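The Skellitz rep had gone home, and the box she left behind was still on my desk at Baran when the email came asking for a verdict by February. Two handheld grippers, two spare sets of finger pads, a sheet of instructions folded so many times it had gone soft. The sheet said the fingers would "adapt to any household object." I underlined "any" in pencil.

I'd been there for the Cokisus trial, so I knew how these things went. The Cokisus grippers cost us a winter. They were lovely on foam blocks. On a spoon they were hopeless, and the report that went upstairs had a great deal in it about foam blocks.

So I made a list of 35 objects and told the operator we'd do all of them, both hands, no skipping. She asked if the list was in order of difficulty. I said it was in order of what I'd found in the kitchen.
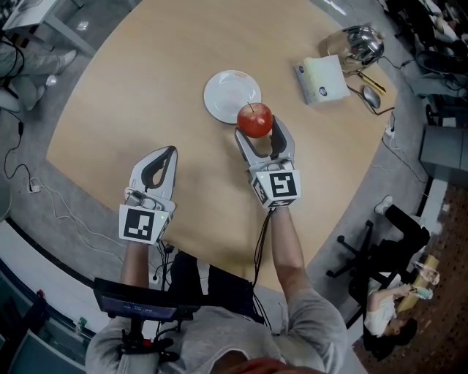
My trouble with demonstrations is that the person giving them picks the object. I had done it myself, if I'm fair, by starting with fruit. The apple sat between the white fingers of the right gripper as if it had been grown for the job, and the left one waited with its fingers open and its little green light on, and I felt the room begin to like Skellitz. I wrote down "apple, held" and nothing else. An apple is round and firm and wants to be picked up. I have never lost any sleep over apples.

"That's good, right?" the operator said.

"It's an apple."

"You put it on the list."

I had. I told her to go on to the plate.

The plate took four tries. The teaspoon took nine, and on the ninth she had it by the very end, trembling, and we both held our breath like fools until it dropped. By evening we had logged 173 attempts and my handwriting had gone to pieces. The pads were better than the Cokisus pads. I'll say that for them. They didn't smear and they didn't peel. But 26 objects out of 35 is a number you can make into anything, and I knew which way the people at Resden, who were paying, would want it made.

I typed the date at the top of the report, 13 November 2021, and under it I typed that the grippers could not be trusted with a teaspoon. Then I took that out and put in the numbers, all of them, with the spoon on its own line.

The operator read it over my shoulder, rubbing her wrist.

"You didn't say if you like them," she said.

"They didn't ask."

She ate the apple on her way to the elevator.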